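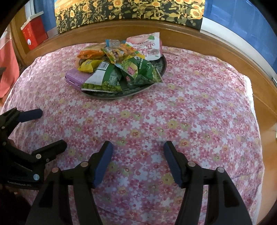
Assunto: Re: [sementes] germinação do lote 509
Data: 30 de setembro

Oi gente, respondo rápido que tô de saída.

> Alguém mais teve problema com o Flirno, lote 509? Semeei
> 38 e só nasceram 16. Substrato novo, bandeja
> na estufa. Escrevi pra Ondov e nada. Vale pedir troca
> ou desisto?

Pede troca sim. Com a Ondov só anda se mandar foto do envelope, frente e verso - em junho me trocaram um pacote de Stamov assim, sem discutir. Mas antes ve a profundidade. Flirno é semente miúda, se enterrou mais que meio centímetro ela apodrece. E nada de deixar de molho a noite inteira, umas horas bastam.

As que sobraram, guarda na geladeira, em lata fechada, com sílica. 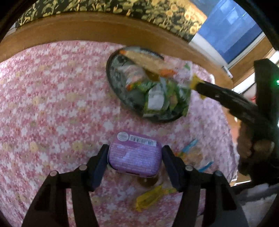

Lata roxa com etiqueta de código de barras

Quanto ao Howlader que perguntaram semana passada: não tenho mais, acabou tudo. Só lá pra colheita nova. Quem quiser entrar na lista me escreve em privado por favor, nao aqui.

Abs, depois leio o resto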